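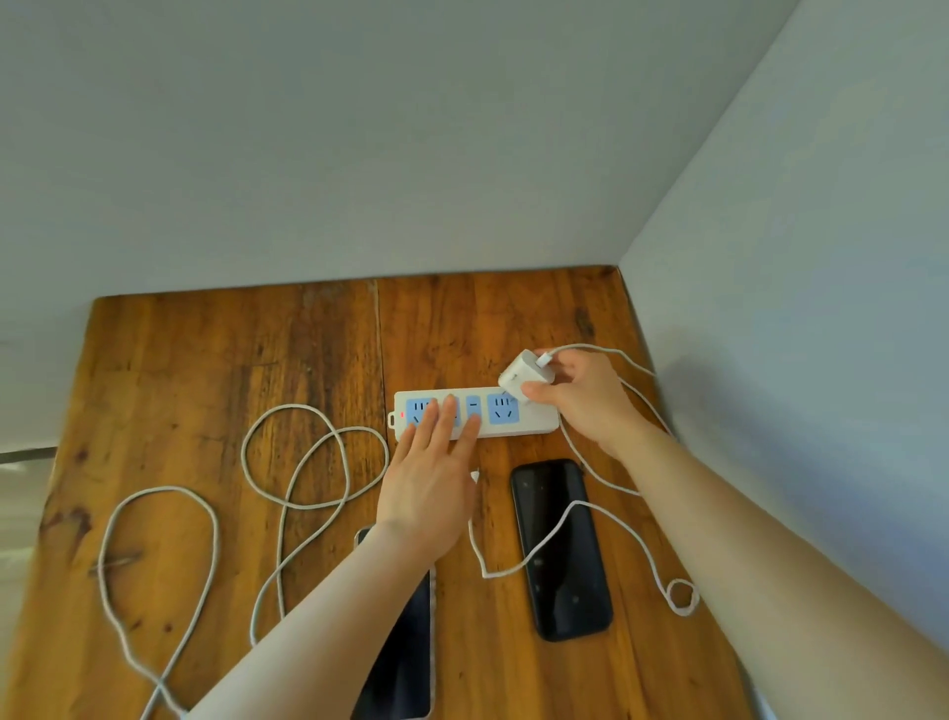 The rule in our demonstration guidelines that gets the most complaints is the one about holding the fixed object still. If a task involves pushing a part into another part, the hand that isn't doing the pushing has to be on the thing that receives it, and it has to be there before contact. Plugging in a phone charger is the usual case. The left hand goes flat on the power strip, fingers spread, and the right hand brings the adapter down to the end socket. People find it fussy because at home they'd just jab the plug in one-handed and let the strip slide. A person corrects for the slide without thinking. A two-armed robot trained on that demonstration has to learn the slide as well, and it generally learns it badly.

I've been looking after the written rules for the household tasks at Gembridge since last September. The first version was 44 pages and hardly anyone read it. Lindiwe Engelbrecht, who had the job before me, told me to cut it until it fit on both sides of one sheet, and I've more or less managed that if you don't mind small type. What follows is the part on tabletop electrical tasks, with my notes.

Both hands stay in view from first reach to final release. If you need to scratch your nose, stop the take.

Brace before you push, and keep bracing until the pushing hand has let go. We had a lot of takes where the bracing hand left early, and the policy picked that up faster than anything else we wanted it to learn.

Leave the cables as they fall. I argued against this one for a while. I wanted cords coiled the same way at the start of every take, and Triin Tamošiūnaitė on the training side wanted the opposite. She was right. We ran 60 tidy takes and the arms did fine until someone left a loop across the path, and then they dragged the lot. Now the rule is that cords lie wherever the last take left them, provided none hang where a person could trip.

Never reach across your own forearm. Move the object or change hands. The Irnell arms we use have a wide elbow and will stop themselves if they cross, so a crossed demonstration is no good to us anyway.

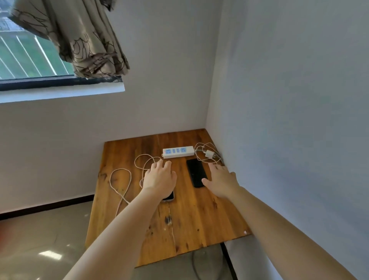

One hand on a phone near the middle, the other out toward the right, with the cords left loose.

Don't hover. A hand hanging over an object for several seconds reads as a decision that hasn't been made. Either pick the thing up or go back to rest.

Takes run to 500 frames at most for this group of tasks. Anything longer gets split at a point where both hands are empty.

For live sockets, the person demonstrating checks the strip and the plug for damage at the start of each session and signs the sheet. Robots don't get a live strip at all until the same task has passed on a dead one. That rule came over from the Liepiņa bench and I haven't changed a word of it.

I still have to rewrite the section on phones, where "face down" and "screen down" are both used and people have asked whether they mean different things. They don't. It'll be "screen down" in the next version.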